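**Pal Liquid Handling Practice Set** is a set of written rules, check cards and a training plan for teams who teach a robot arm to hold, carry and pour from drinking bottles. It is sold by Hilano and it works with any arm that has a fixed workspace camera and a wrist camera. No software is included.

Order code: 592
Edition: 2, January
Format: ring binder and PDF, English

The rules were written by Zineb Abdel Hamid and tested in daily work by Dennis Ondieki at our Setel workshop. We tried to keep them short, so that an operator can read one card while standing at the table.

## What is inside

- 34 check cards, A5, wipe-clean
- 20 blank session sheets
- One wall poster with the stop rules
- One guide for the person responsible for the cell

## Card group A: preparing the table

The main rule of this group is that the table carries only the objects of the task. For a pouring task it means one bottle and one cup, with a clear gap between them so the gripper can come in from the side.

- Take the cap off before the session and keep it away from the table.
- The neck ring may stay on the bottle. Write it on the session sheet, as it changes how the neck looks to the camera.
- Use plain water only.
- Keep the water level near the middle of the bottle. A full bottle without cap is not permitted in this set.
- Stand the cup upright and check that it is empty.
- Leave the front part of the table free. 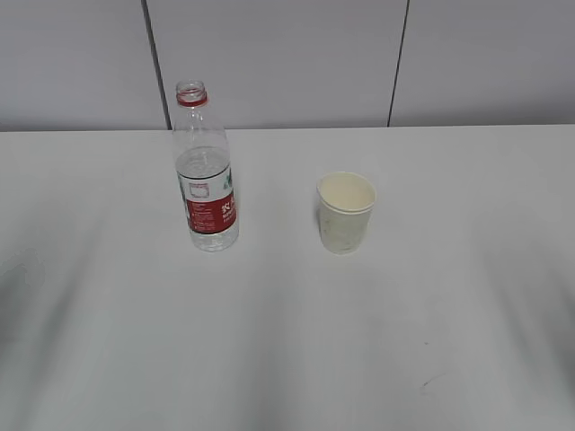 ## Card group B: holding the bottle

Thin plastic bottles are difficult for two reasons. The wall gives way when it is pressed, and clear plastic shows reflections which can confuse the wrist view. The cards ask the operator to do the following:

1. Set the grip force limit with an empty bottle of the same type first.
2. Close the gripper slowly and stop at first contact, then add force in small steps.
3. Look at the wrist view before every lift. Bright spots on the ribs are normal, but the label should be present in the picture as a reference.
4. If the label can not be found in the wrist view, open the gripper and begin the approach again.
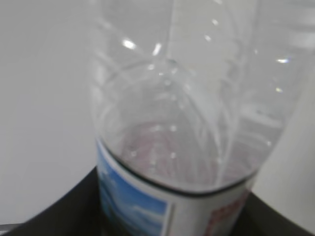

## Card group C: stop rules

Stop the arm at once if the bottle slips, if there is water outside the cup, or if any person reaches over the table. Only the operator named on the session sheet may restart.

## Which edition do I need?

Customers with edition 1 can receive the new group B cards without the binder. Please write the name of your cell and the arm model in the order note. For questions about training, ask for Farzana Mridha at the Hilano sales desk.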